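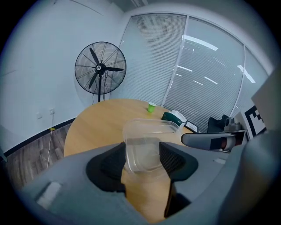
Tular Table Clearing: Read Me First

Welcome, and thank you for taking an interest in this little collection! Tular is a set of recordings about one very ordinary chore, the clearing of a small table after people have eaten or worked at it. We've tried to keep the notes friendly, so please forgive us if they ramble a bit.

What is in it

There are 479 recordings, each covering a single item from the moment it is picked up until it is set down again. The items are the sort of thing that gathers on a table by itself: cups, clear plastic food containers, crumpled tissues and bags, and whatever else was left behind at lunch. The longest recording runs 90 seconds, and most are a good deal shorter (a cup doesn't take long, bless it).

How the items are named

We use everyday names and keep them short. A container is a "container" whether or not it has a lid, and the lid gets its own line if it is lying separately. Cups are named by their main color. Anything soft and scrunched up goes under "crumpled", and we don't try to say whether it is paper or plastic unless it's quite plain, which Liv Kvam and I argued over for most of November before she won.

Known problems

Clear containers are the hardest things here. The table shows straight through them, so the outlines drawn by hand can wander a little, especially along the ridges and at the rim. Benoît Lemaire and Nhi Huỳnh each drew them separately, and where the 2 outlines disagree we kept both. Please don't average them!

Some tables were never fully cleared. If an item stays put through a whole session, it is still listed, with the word "left" beside it.

Changes

Version 2, Sunday, March 17, 2024: lids split from containers, spelling of color names tidied up, several doubled entries removed.

Questions and corrections are very welcome and should go to Yannick Vidal, who looks after the item list.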